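Small Kitchens, Fewer Things
Speaker notes, Goltholm housing fair, June

Opening
Thank the hosts. Say where I'm from (Destano, the tenant advice office) and that the handout is by the door. Talk is 20 minutes plus questions.

Slide 2: the building
The Ziter block has 356 apartments. Most kitchens have one counter and 2 drawers. When we surveyed tenants, the most common complaint was counter space. Storage came after that. Don't read out the whole table.

Slide 3: what people tried
Rolling carts. They worked in the corner units and blocked the oven door in the others. Over-the-door racks were fine until the hinges sagged. Mention the Khoo shelf, the one that clamps to the window ledge, and say that the lease allows it. Someone always asks.

Slide 4: costs
The fund paid out $3000 in its first year. Almost all of it went to hooks, rails and stands. Pause here. People expect cabinets. Cabinets need the landlord's signature and a wall inspection, and that took 2 months in the best case.

Slide 5: going up instead of out
Mugs take up more shelf than people think, and they don't stack well. A mug tree has a small base and uses the height over it. A basket does the same job for food that doesn't need the fridge. 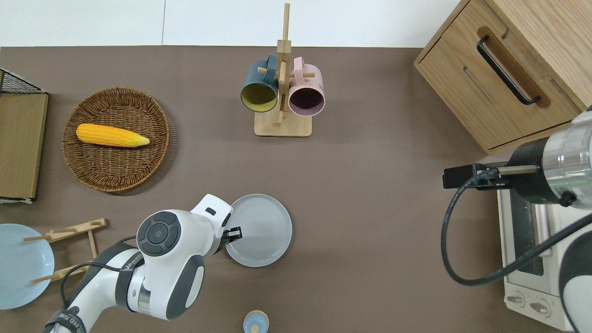
Tell them to measure the gap under the wall cabinet before buying anything tall. Returns were a nuisance for us, and the store charged for opened boxes.

Slide 6: what the lease says
Screws in tile: no. Screws in plaster: ask first, in writing. Adhesive strips: yes, but tenants pay for paint that comes off. Give the page number from the handout.

Questions
If asked about dishwashers, send them to the repairs desk. Leave the contact slide up until the room clears.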